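垃圾桶

房东Radosław Jakubowski在电话里说，那间屋子被糟蹋得不成样子。我做退租查验做了很久，听见“不成样子”这几个字，一般先在心里打个对折，到了现场再打一次。上回有个女房东说厨房“毁了”，我带着相机和湿度计爬了五层楼，看见的是水槽边上一道茶渍，她站在我背后，呼吸沉重，像刚从火灾里出来。

所以我没急。我在楼下把三明治吃完了才上去。

房子在Czarnecka街，二楼，楼道里有股炖白菜的味道。租客叫Sławomir Wróbel，给我开门的时候手里拎着一只袜子。我说我是Bruvance的，来做查验。他说他知道，又说我来早了。我给他看表，我晚了。他看了看表，说那表可能快。

押金是3,857兹罗提。房东想扣2,000，理由是地面：大花盆下面渗水，留了一圈印子，要整片撬了重铺。租客说一分钱也不该扣，因为花是房东的，他搬进来的时候花就在那儿。房东说花是租客自己买的。两个人都跟我发过誓，一个在电话里，一个在邮件里用了大写字母。我对发誓没有意见，只是表格上没有填誓言的地方。

表格上要填的是：房间、部位、状况、责任方。责任方那一栏最窄，只够写一个姓。

“您请进，”Wróbel说，“就是有点乱。”

我进去以后先看地面，这是习惯。浅色木纹，斜着拼，走上去不响。纸团、盒子、空瓶子之类的东西撒在上面，从屋子中间一直撒到里墙跟前，垃圾桶倒是好好地立着，里面套着干净的袋子，浅蓝色的，口子翻在桶沿外面，翻得很讲究。

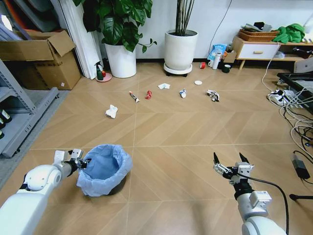 我问他这是怎么回事。

“我在找一张小票。”他说。

“什么小票？”

“花的小票。”

我等了一会儿，等他自己听见这句话。他没有听见。他把袜子搭在暖气上，蹲下来捡起一个纸团，展开，翻过来，又扔回地上。

“您说花是房东的，”我说，“那您怎么会有花的小票？”

他说，那不是他的小票，是房东的小票。他刚搬来那会儿，六月，打扫柜子，在抽屉里发现一张Fliketti的小票，就是环线边上卖花的那家，上面写着两盆大型绿植，日期比他的租约早。他当时觉得没用，又觉得也许有用，就留下了。上礼拜收拾东西，他大概把它跟别的废纸一块儿扔了。昨天晚上收到房东的信，他才想起来，半夜爬起来把垃圾倒了一地。

这故事编得不错。我的意思是，如果是编的，那编得不错。它的毛病是太整齐了：要紧的东西刚好扔了，扔了又刚好还没倒掉。干这一行听到的故事里，要紧的东西总是在最后一个礼拜被扔掉。钥匙，保修单，粉刷工的电话号码。从来没有人告诉我，他把要紧的东西收在一个文件夹里，文件夹在书架上，请看。

“找了多久了？”

“从昨晚。”

“从昨晚到现在，就这点垃圾？”

他红了脸，说他中间睡着了。

我把湿度计拿出来，又放回去。花盆不挪开，量什么都是白量。里墙下面站着两盆，一盆叶子很大，绿得发亮，种在高高的白色圆筒里；另一盆细高，像竹子，白盆底下垫着带黑轮子的托架。两盆都长得很好。我在别人家里见过许多植物，多数是快死的，尤其在退租那天，谁还给它们浇水。这两盆的土我用手指按了按，是潮的。

“您浇的？”

“我浇的。”

“不是您的花，您浇它？”

“它又不知道是谁的。”他说。

这话听着像在别处也说过，说给什么人听还得到过称赞。我没接。大叶子那盆前面有个粉红色的圆碟子，旁边是喷叶子的绿色喷壶。一个人要走了，行李箱的拉链都拉上了，喷壶还在花跟前。也可能是摆给我看的。我见过有人在查验那天烤面包，为的是让屋里有好味道。面包后来给我吃了一块，不怎么样。

我请他帮忙挪花盆。带轮子的那盆好办，一推就走，底下的地面干干净净，颜色跟别处一样。我蹲下去看了半天，用指甲刮了刮缝，什么都没有。我在表上写：无损。

“您看。”Wróbel说。

“我在看。”我说。

另外那盆没有轮子。我们一人一边抱住，数到3，它纹丝不动。再数一遍，我的腰响了一声。他说他搬来之后就没挪过它，一次也没有，房东可以作证。我说房东大概不肯作这个证。

“那就先把地上收拾了吧，”他说，“收拾完了有地方下脚，咱们再挪。”

我本来不该帮他收拾。公司有规定，查验员不得移动承租人物品。可是垃圾算不算物品，规定里没写，而且我要是站着等，就得站着听他说话。我戴上手套，把桶拎到屋子中间。

收拾别人的垃圾有个麻烦，你会忍不住往下想。比方说一管用完的什么东西，挤得很彻底，从底下一路卷上来。这样的人会不会放着花盆漏水不管？我觉得不会。可我又想起从前一位租客，牙膏也挤得这样彻底，浴缸后面的霉长到了邻居家。所以从牙膏是推不出地面的。我把它扔进桶里。

他捡得很慢。每一张纸他都要打开看，看完不扔进桶，先放在左手里，左手放满了才一起扔。我跟他说这样效率太低。他说他怕漏掉。我说小票长什么样。他说就是小票的样子，长的，白的，字有点淡。

“有点淡是多淡？”

“我当时看得清。”

“六月看得清。”

“六月看得清。”他承认。

热敏纸的事我懂一点。放在抽屉里不见光，字能留好几年；跟油纸、湿纸巾裹在一起闷上一个礼拜，那就很难说了。就算找着了，也可能是一条白纸，我拿着一条白纸回公司，往责任方那一栏里填谁的姓？这些我没跟他讲。他正从一只盒子里往外掏另一只盒子，脸上带着一种我很不喜欢的希望。

电话响了，是Jakubowski。

“看见了吗？”他说，“印子。”

“还没挪开。”

“有什么好挪的，我跟您说了有印子。”

“我得看见才能写。”

“您不相信我？”

我说这跟相信没有关系。其实有关系，我谁都不信，这份工作我能干这么久全靠这个。我问他，印子他是什么时候看见的。

他说上个月，来看水表的时候。

“那您上个月挪过花盆？”

那边安静了一下。我听见他那头有人在切东西，刀落在板上，很匀。他说他没挪，他是看见盆边上露出来一圈。我低头看盆边。我趴下去看。一圈也没有露出来，地面干净得能照见我的手电筒。

“现在没有露出来。”我说。

“那他擦了。”

“能擦掉，就不用重铺了。”

他说他待会儿给我打回来。

Wróbel假装没听，耳朵竖得像兔子。他问我喝不喝茶，我说不喝。他又问了一遍，我说随便。他去厨房烧水，我一个人在那堆东西中间蹲着，捡起一个白色的圆盖子。扁的，一点划痕都没有，扣在什么罐子上正合适。我四下里找那个罐子，没有。桶里也没有。我拿着盖子在矮柜那边比了比，也没有一样东西是缺盖子的。

我把它放回地上了。说不清为什么，没主的盖子我总觉得得留一会儿，兴许罐子就在后面。我太太说我家抽屉里全是这种盖子。

茶端来了，太烫。我们俩靠着墙坐在地上喝，像两个等车的人。他说他在一家做广告牌的公司画图，要搬到格但斯克去，那边的女朋友不喜欢植物，说招虫子。我问他，那这两盆怎么办。他看着我，好像我问了一句很滑头的话。

“留下啊，”他说，“是房东的。”

我确实问得滑头。要是他说“送人”或者“舍不得”，我就有得写了。他没说。不过他停的那一下比我希望的要长。

“您给它们起名字了吗？”我又问。

“没有。”他说得太快了。

“没有就没有。”

过了一会儿，他说，大的那盆叫Draltine。

我问这是什么名字。他说是一种药的名字，他小时候外婆吃的，盒子上画着一片叶子，就是这种叶子。药早就没有了，他问过好几家药店，人家都没听说过，可能是他记错了。他说他从小到大一直以为那药是用叶子做的，后来外婆说是治关节的，跟叶子没关系。

我在想，一个人会不会给别人的花起名字。会的。我给邻居的狗起过名字，当面也这么叫，邻居很不高兴。所以名字也推不出什么来。这半天我推翻的东西已经比我写下来的多了，表上只有一行字，“无损”，还是竹子那盆的。

喝完茶我们接着收。他的左手又满了，往桶里一撒，有一半撒在桶外面。我说您站近点。他站近点，踩着了一个纸盒。我把袋口重新翻了翻，又滑下去，再翻。这种袋子我家也有，抽绳的那种才好用，他买的这个不带绳，便宜一点，每次都滑。我告诉他，他说他下回买带绳的。我们俩都知道他不会。

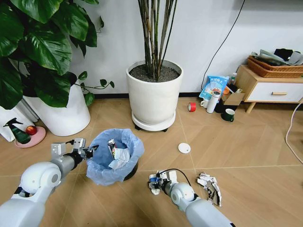 收拾到一半的地面，桶里已经有了东西，白盖子还在地上。

有一团纸他一直没打开。我注意到他绕着它走，先捡它左边的，再捡它右边的，像吃盘子里的菜把不爱吃的留到最后。那纸里面发褐，外面带点银亮的光，皱得很厉害。

“那个呢？”我说。

“那个不可能。”他说，“那是包吃的的。”

“您别的包吃的的都打开看了。”

他不说话。我走过去自己捡起来，慢慢剥开，纸很脆，响得厉害。里面什么也没有。我又剥另外一层，两层中间粘着一小条东西，白的，半个手指那么宽。

他凑过来，气喘在我耳朵上。

我把它揭下来，揭破了一个角。上头确实印过字。对着窗户看，能看出来一个F，后面像是l，再后面就是油了。日期那一行有个1，前面一位也许是0也许是8，后面一位没有。金额完全没有。商品名那一行我看了很久，看出一个“大”的缩写，也可能是一根纤维。

“Fliketti！”他说，“您看，Fliketti！”

“我看见一个F。”

“还有l！”

“也许还有l。”

“哪家店是Fl开头的？”

我给他举了三家，一家鞋店，一家修笛子的，还有我们楼下的花店，它也卖花，可是不在环线边上。他越听越往下沉，最后坐到了地上。我说您别坐，还没擦呢。

我这人被人说过很多次心硬，我太太说，我前一个搭档说，一个哭着要押金的学生也说过。我自己不这么看。我要是看见一个F就写成Fliketti，下一回别人给我看一个F，我就得写成他想要的随便什么。何况这条纸就算真是花店的，也不一定是抽屉里那张。他自己就不能去那儿买一盆花？他就不能六月去买两盆花，起了名字，到了十月又说是房东的？能。他有这个本事吗？我看他拿袖子擦鼻子，觉得没有。但我“觉得”过的事情，对过一半吧，跟扔硬币差不多。

我把那条纸夹进了塑料套，写上日期，2021年10月22日，放进文件夹。他看着我做这些，问是不是有希望。我说这是程序。

然后我们又去挪那盆大的。

这次我学聪明了，从走廊里找来一张薄地垫，想法是先把盆往后仰，他把垫子塞到盆底下，再拖。我仰，叶子全打在我脸上，凉的，有股土腥气。他在底下喊再高点，我说没有再高了。他塞进去一半。我们对调，他仰，我塞，他的力气比我大，早知道一开始就该这样。塞到头，两个人揪住垫子一角往外拉，盆动了，动了一个巴掌宽，碰到碟子，喷壶倒了，我用脚把它拨开，再拉。

盆底下有印子。

我得说，那一刻我心里相当不痛快，因为我原本已经偏到他那边去了，虽然嘴上没说。印子是圆的，颜色深，比盆底小一圈，边缘很清楚。Wróbel站在那儿，张着嘴。

“我没见过它，”他说，“我发誓。”

又是发誓。我跪下去，先用手摸，平的，没有鼓，没有翘。湿度计按上去，读数是12。我又去屋子另一头，离花最远的门口，按上去，12。厨房门槛边上，还是12。我甩了甩它，怀疑它坏了，对着自己的手心按，数字跳上去了，好的。

也就是说这圈东西是旧的，早就干透了，而且在印子外面，盆压着的那一圈反倒没有。圈子比盆小。我脑子慢，趴在那儿好一会儿才觉得别扭：要是这个盆漏的水，水怎么会老老实实待在盆底中间，画一个更小的圆？

我叫他把尺子给我。他没有尺子，递给我一把行李秤。我用手拃着量，盆底是两拃多，印子一拃半。

“以前这儿放过一个小的，”我说，“放了很久。”

“小的什么？”

“我怎么知道小的什么。小的花盆。伞桶。”

“不是我放的，”他说，“我来的时候就是这个大的！”

“也可能是您来了以后先放了个小的，后来换成了大的。”

他瞪着我。“我为什么要那么干？”

“人为什么要给花起药的名字？”我说。

他居然想了想，说这个问题有道理。

我给印子拍了照，带着我的手拃一起拍，又给湿度计的数字拍了照。拍完，电话又响了。Jakubowski说他想起来了，印子是他太太看见的，不是他。我问他太太什么时候看见的。他说她看见的时候就告诉他了。我说那是什么时候。他说反正是租客在的时候。我告诉他，印子比盆小，地面是干的，读数跟门口一样。我问他在这个大盆之前，那个位置放过什么。

他说什么都没放过。

随后，隔了一会儿，话筒里远远有个女人的声音，带着不耐烦：“放过那棵柠檬，你忘了，你妈送的柠檬。”

切东西的刀声停了。

“她说的是另一套房子。”Jakubowski说。

“是哪一套？”

“另一套。”

我说好的，我会写上：房东称为另一套房子。他说不必写那么细。我说表格有备注栏，备注栏很宽。他挂了。

Wróbel在我对面，脸上那种希望又回来了，比刚才还大，我几乎想把它也装进袋子里。我提醒他，一个我没见过的女人在电话里提到一棵我没见过的柠檬，这不能算证据，连半个F都算不上。她也许真是在说另一套房子。很多人的妈都送过柠檬。再说，就算印子不是他的，我也只能写“非近期形成”，至于公司怎么裁，那是坐办公室的人的事，他们裁过比这更怪的，有一回把一扇从来没有过的窗户的修理费裁给了租客。

“可您是信我的。”他说。

“我信湿度计。”

“您刚才还说它坏了。”

“我怀疑它坏了。它没坏，所以我信它。”

我们把盆拖回原处。他坚持要拖回原处，说挪一挪它会掉叶子。我倒不觉得会掉，有时候养花的人比花娇气，可还是跟他一起拖了，垫子抽不出来，只好留了一个角露在外头。他用手掌把叶子一片一片捋顺，后来意识到我在看，就把手插进了兜里。这个动作我记住了，也没有写。备注栏再宽，也没法写“捋叶子”。写了，两边的律师都能拿去用。

剩下的垃圾一会儿就收完了。他最后去捡那个白盖子，捏在手里翻来翻去。

“这是什么上面的？”他问我。

“您问我？这是您的垃圾。”

“我没有配这个的罐子。”

“那它怎么在您桶里？”

他想了一阵，说也许是房东来看水表那次扔的。我请他不要什么都往房东身上推。他说他是认真的，房东那天带了一罐什么东西来，坐在柜子边上吃，没吃完，拿走了。可拿走罐子留下盖子，说得通吗？不太通。不过也不是完全不通，我自己就干过。

我让他把盖子也扔了。他扔了，马上又捡出来，放在柜子上，说万一呢。

签字的时候他问我，“非近期形成”是好话还是坏话。我说是四个半字的空话。他签了，字母很大，压住了我的名字。出门前我看了一眼墙边，喷壶又立起来了，什么时候扶的我没看见。

下楼碰见对门的老太太，拎着两个网兜，问我是不是来收房的。我说差不多。我问她，二楼那家的花，是谁的花？她在这儿住了多少年她自己也说不清，总该知道。

“什么花？”她说，“他家有花？”

“两盆，很大。以前有没有过一棵柠檬？”

“柠檬没有，”她很肯定，“橙子有。”

我把文件夹从包里又掏出来，垫在楼梯扶手上，在备注栏最底下写：邻居称，橙子。写完觉得不像话，想划掉，笔没水了。我站在那股白菜味里甩那支笔，甩了半天，楼上的门开了，Wróbel探出头来，喊我是不是忘了手套。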